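**Bredska bay leaf price to rise again**

29th July - Herb seller Bredska says a bag of its dried bay will go up by 15 percent, the second rise in seven months. The firm blames a poor crop. Growers in Kotel have heard that before - and last year's crop was fine.

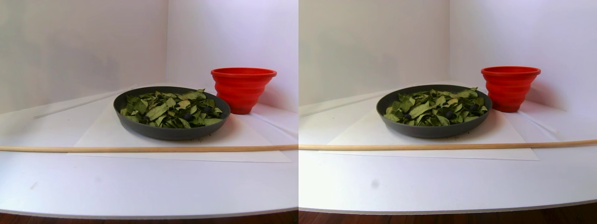
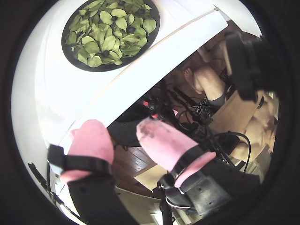
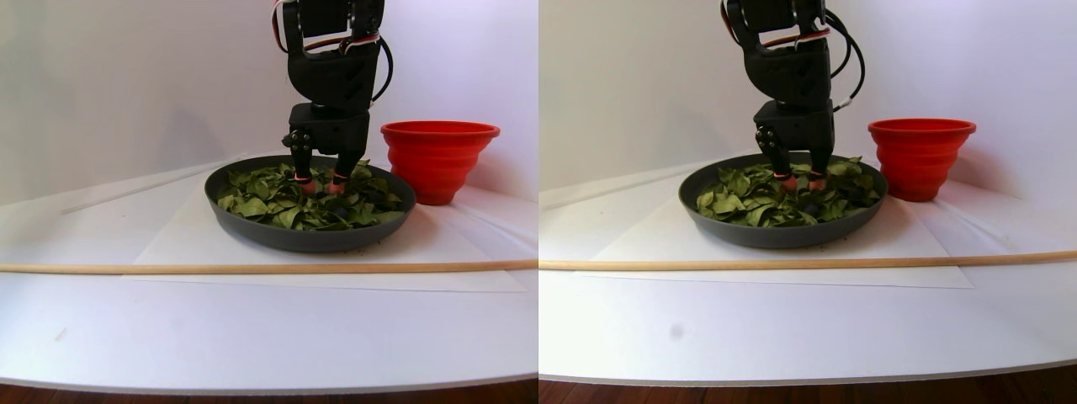 Will the price come back down after the next harvest?

Bredska won't promise it. Buyer Shiyu Jia, who orders for 188 small shops, doubts it will. "They said October last time too," she said. Rival Hellik has not changed its prices.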